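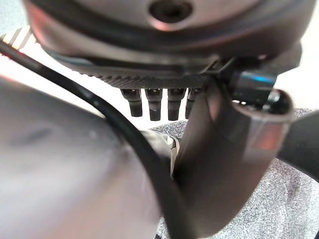
Robots that tidy a living room are still slower than the people they are meant to help, according to a test report out this month from Plollano, a small automation firm based in Grincombe.

The company spent April running two-armed machines through everyday jobs such as moving dishes, picking up cloths and soft items, and clearing a coffee table. It logged 500 attempts. The robots finished 262 of them without a person stepping in, a success rate the firm calls fair for a home and poor for a store.

"Hard objects are mostly fine," said Didier Gaillard, who led the tests. "A tray has edges and it stays the shape it was. A cloth has a different shape every time you let go of it, and the robot has to work out the shape again before it can do anything useful."

Soft goods made up most of the failures. In many runs the machine took hold of a fabric item, lifted it, and then could not find the corner it needed for the next step. Glass furniture was the other weak spot. Depth sensors tend to read straight through a clear tabletop to the floor, so the software has to guess where the surface is – and a wrong guess means a gripper that stops too high or pushes down too hard.

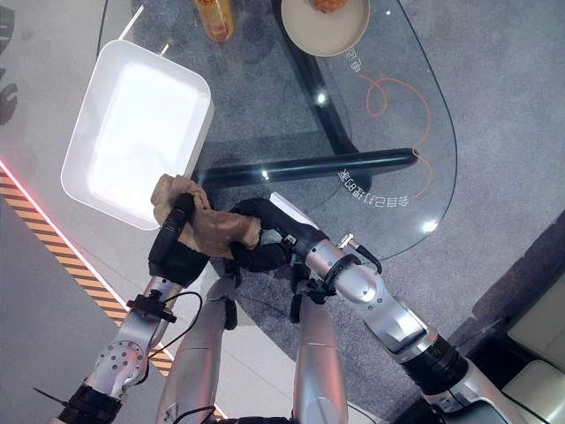
Can a household robot wipe down a table without help today? On a good day, with the table mostly clear and the lighting steady, yes, but Plollano still keeps a person within reach of the stop button for every run.

Speed is a separate problem. The longest completed run in the report, a full table clearing, took 901 seconds. Gaillard said he could do the same job in a minute or two while talking on the phone. The firm did not try to push the arms faster, because grip errors rose sharply when it did so in earlier trials.
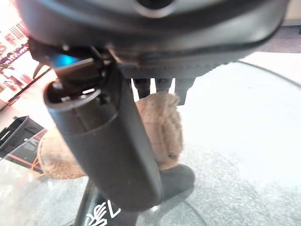

Stores are watching the work closely. Hillard, a home goods chain, wants machines that can put returned cushions, throws and soft toys back on the shelf after closing. Griet Peeters, who manages operations for the chain, said the current results would not cover a single night shift.

"We need it to be boring," Peeters said. "If someone has to stay late to watch the robot, that person may as well put the cushions away."

She said Hillard would look at the numbers again after the next round and has not placed an order.

Plollano plans to repeat the full set of tests with new finger pads supplied by Sithole, a parts maker. The pads are softer than the current ones and are meant to hold fabric without bunching it. An early check of the pads, limited to picking up one item and putting it down in the same spot, gave 484 clean picks out of 500 – a much easier job than the ones in the main report, Gaillard noted.

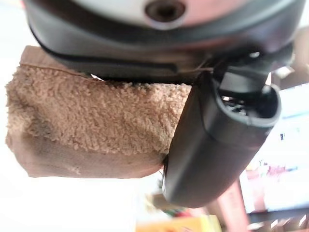
Folding will be added to the list for the first time, starting with hand towels. Shirts are not planned yet. The firm also wants to run part of the tests in rooms the software has no map of, which it left out this time.

The report is free to read on the Plollano website. Gaillard will take questions on it at the company's Grincombe office on Friday at 2 p.m.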